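Husar Support / Perception and Planning
Ticket 400: Planner reports "grasp target occluded" for gears that are right there
Status: Closed, with grumbling
Opened by: Teodoro Mangubat
Assigned to: Norbert Šimko
Component: tridis-perception, scene mask stage

Original report (Teodoro)

Gear pick demo, black arm, dark mat, head camera only. The planner asks perception for gear candidates, gets one, loses it, gets it back, then gives up and parks. The log repeats this until somebody takes pity on it:

[perception] candidate gear_2 conf 0.73
[mask] self-filter removed 1 candidate
[planner] no valid grasp target, retry 10 of 10
[planner] abort: TARGET_OCCLUDED

I have restarted everything that has a restart button. Lighting hasn't changed. The same config ran for most of November without complaint, on the other cell.

Expected: arm picks gear.
Observed: arm thinks about gear.

Comment 1 (Norbert)

Which build of the self-filter? And please don't say "the latest". There are 2 of those.

Comment 2 (Teodoro)

The Helside branch. The one called final, not the one called final-ok.

Comment 3 (Norbert)

Of course. That one grows the robot mask by a fixed margin before subtracting it from the scene. The margin was set by someone who had a very tidy robot. Send me a couple of head camera views with the arm out over the mat, raw, no overlay. The overlay has been lying to us since Asberg changed the color map.

Comment 4 (Teodoro)

Raw views attached. 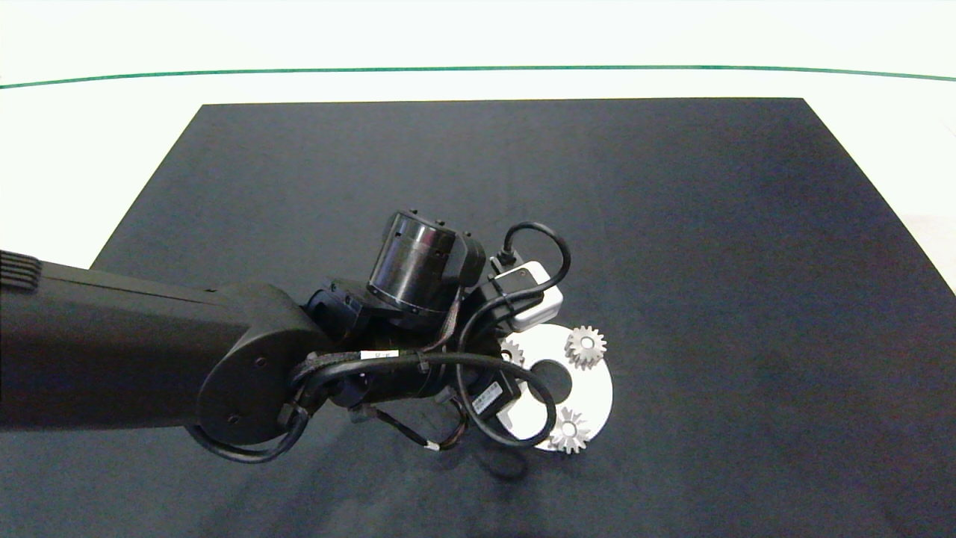
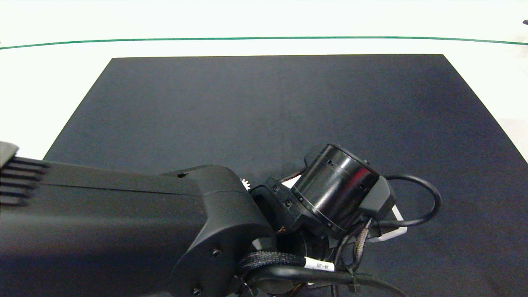

Comment 5 (Norbert)

Thanks. Replayed both through the mask stage on my desk.

First view: gears on the white disc, and a cable loop hanging over the left part of it. The gear at the upper left of the disc is mostly behind the cables and the wrist, so I'll forgive perception for missing that one. The other two are out in the open. The mask still ate the lower one. It sits just below the bottom of the cable loop, and with the margin applied the loop and the gear become one happy family, all labeled "robot".

Second view is worse in a more interesting way. The mat has nothing on it, so the right answer is zero candidates. I got one. There is a bit of toothed edge showing above the elbow housing, and the detector is very pleased with it. It would like us to go and pick it.

So we throw away a real gear for being near the arm and propose one that is as near the arm as a thing can get. The arm model has no cables in it at all. The margin was standing in for them, badly.

Comment 6 (Teodoro)

Can I just set the margin to zero and go home?

Comment 7 (Norbert)

You can go home. With zero margin, the cables show up as unknown obstacles and the planner refuses to move the arm because it would collide with the arm. I tried it. It printed that message 73 times before I found the terminal window.

Workaround, in this order:

1. Switch the self-filter from margin mode to per-link mode. The flag is mask_mode, and yes, it wants the value in capitals.
2. Turn on cable segmentation for the wrist and elbow. It's slow on the first call, then behaves.
3. Limit gear candidates to points on the mat plane. Anything floating up at elbow height is not for us.
4. Clear the candidate cache. If you skip this the old ones come back from the dead and you'll open a new ticket, and I'll be rude in it.

Comment 8 (Teodoro)

Did all four. Step 4 twice, because I didn't believe the first one - the tool prints nothing on success. Ran it until lunch on Saturday. No more aborts on the visible gears. With one tucked behind the wrist it now says PARTIAL_VIEW and asks for the arm to back off, and that I can live with.

Comment 9 (Norbert)

Closing. Opened a separate one for the cache tool's vow of silence, and another to delete the branch called final. Per-link mode becomes the default once Tridis merges it, so please leave your local config alone until then.

Comment 10 (Teodoro)

I have already changed my local config.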